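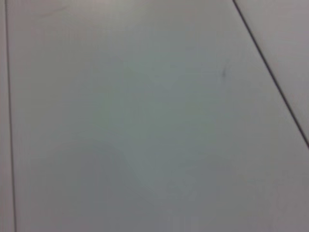 Figure 3. Pale gray surface with a thin dark seam line on the left.

3.2 What people mean when they say "gray"

I went into this part of the study thinking gray would be my easy color. Red has all those arguments about where orange starts, and blue and green fight over teal in pretty much every survey I've read, but gray? I figured I'd get one word back from everybody and move on to the fun chapters. I was very wrong, and this section ended up twice as long as the one on red.

The setup was the same as in Section 3.1. We had 30 people who paint rooms for a living and 30 who had never bought a can of paint in their lives, and each person named 9 pale grays, one at a time, with no list to pick from. They could say anything they wanted, take as long as they liked, and change their minds before going on to the next one. My co-worker Ozan Tekin wrote down every word, including the grumbling (I'm very glad he did, as the grumbling comes back in Section 5). After dropping the answers where someone just said "no idea," we kept 248 names for the painters' group.

The painters almost never stopped at "gray." They wanted to tell us which way it leaned — blue, pink, green, a little purple — and a lot of them did this before they said the word gray at all. "Pinky gray" and "cold gray" came up again and again. The surface in Figure 3 is a nice case of why that habit makes sense, with its cool, slightly bluish middle and the faint pinkish or lavender warmth along the top and toward the right. A painter would want two names for that, and I think I would too by now.

The other group went somewhere else entirely. They reached for things: fog, oatmeal, a pigeon, the inside of an envelope, "my dentist's waiting room." I love these answers, but they're a headache to code! Is "oatmeal" a warm gray or is it a beige? Procházka, whose coding scheme I started out with, puts every food word under brown, and that just didn't work for us. I ended up making a separate pile for object names and sorting it by hand over most of July. Ozan sorted the same pile without looking at mine, and where we disagreed we left the name out of the lean counts but kept it in the totals.

One thing I should have planned for is store names. Several people in the non-painter group gave us names that sounded like they came straight off a chip, and when we asked, they'd mention the Clundia or Torier color cards they had seen at a relative's house. So even people who've never bought paint have picked up a bit of paint-store talk. I've marked those answers with a star in the appendix and left them in, and anybody who'd like to run the numbers without them can do that pretty quickly.

I also want to be upfront about light. We used one room and one kind of lamp, with the blinds down, and I can't say how the same names would hold up next to a window in the morning. Two of the painters brought this up on their own and were a little annoyed with me about it — fair enough. A follow-up with daylight is in the works, and the naming sheets for it are already printed.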